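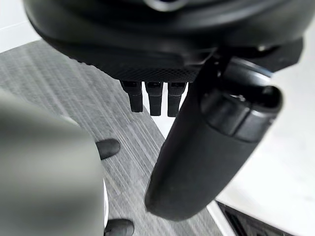
How many demonstrations do we need before it's worth training on the new task?
Going by the last two tasks, 20 clean ones are enough for a first run, and after that we add only where it fails.

Wednesday, 9:40

Teleop on the cup handover, glove on the right hand. Leonie Mühlbauer drove, I kept the log. Recorded 16 episodes before lunch and threw out 2. In one the glove lost its zero and the thumb lagged the whole way through. In the other Leonie stopped halfway to ask me something, and the pause is in the data.

Thumb mapping still wrong. At full close on the glove the thumb stops short, so she over-squeezes to make up for it and the finger commands saturate. Changed the thumb gain in the Stollska config and redid the zero with the hand flat on the bench. Better, but opening is now slower than closing. Left it for today.

Tried guiding the arm by hand for the approach and using the glove only for the grasp. Paths are smoother. The switch between modes leaves a jump in the joint log, which I have to cut out manually. Janssen's script expects one continuous file, so don't feed it these yet.

Wrist camera: check exposure before each batch. It drifted again after the restart.

Data is on the Zutus drive, folder handover_b. Longest episode 2,159 steps, far too long. Leonie was hunting for the handle.

To do:
redo the thumb limits from the hand side
ask Hadcombe for the spare glove cable
four more episodes with the cup turned the other way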